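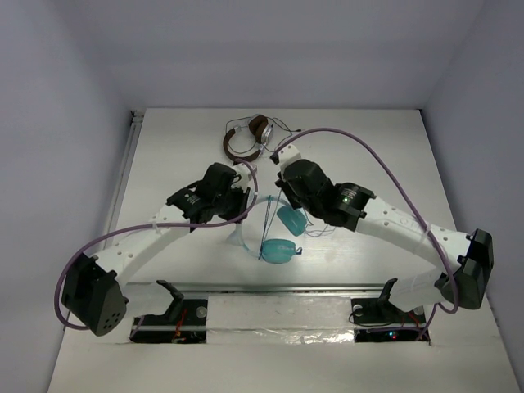
Two pairs of headphones, one of them over-ear, on a white tabletop.

Fondbridge library lowers quiet-floor noise limit

Fondbridge Public Library will require headphones for all audio playback on its second floor from 17 July 2026. Built-in speakers on laptops and phones must be muted. The front desk will lend wired headphones for up to 2 hours per visit on a valid card.

Branch manager Carol Whitlock said complaints about sound from devices had risen since February. Study rooms are exempt and can be booked in 30-minute blocks.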